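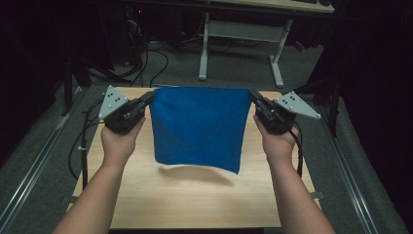
Preltham Textile Club – Records Group

Kavodia Dye Notes

README for the Kavodia dye notes, a plain text table of home dyeing results kept by club members. The table has 1445 rows. Each row is one dye bath and one piece of cloth or yarn.

What is in the table

bath_id – a number, never reused
fiber – cotton, linen, wool or mixed
dye – name as written on the member's card
minutes – time in the bath
mordant – alum, iron, none or unknown
shade – a code from the Pover shade list, 1 to 31
washes – how many times the piece was washed before the shade was read

Blues take up shades 14 to 22. A plain blue cloth and a blue rib knit can share a code even when they look different on the table, as the list covers color only and says nothing about texture.
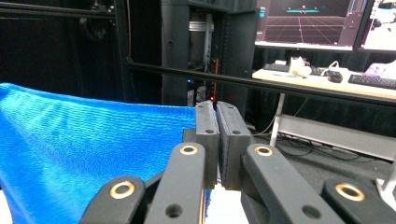

Known problems

Almost 700 rows have "unknown" for mordant. Most come from the older Nambiar cards, which had no space for it. Please don't fill these in by guessing.

Bath times over 14 hours were cut to 840 minutes in the first version. The full times are back for wool, but cotton and linen still need checking against the cards.

Shade codes were read by eye in daylight. Two people reading the same piece can be one code apart, sometimes two in the greens.

Files

dye_notes.csv – the main table
shades.csv – the Pover list with short names
cards.txt – which card box each row came from

Changes

Corrections go to Zeeshan Minhas with the bath_id and a copy of the card. He updates the table on Thursday evenings. The next full release is planned for December.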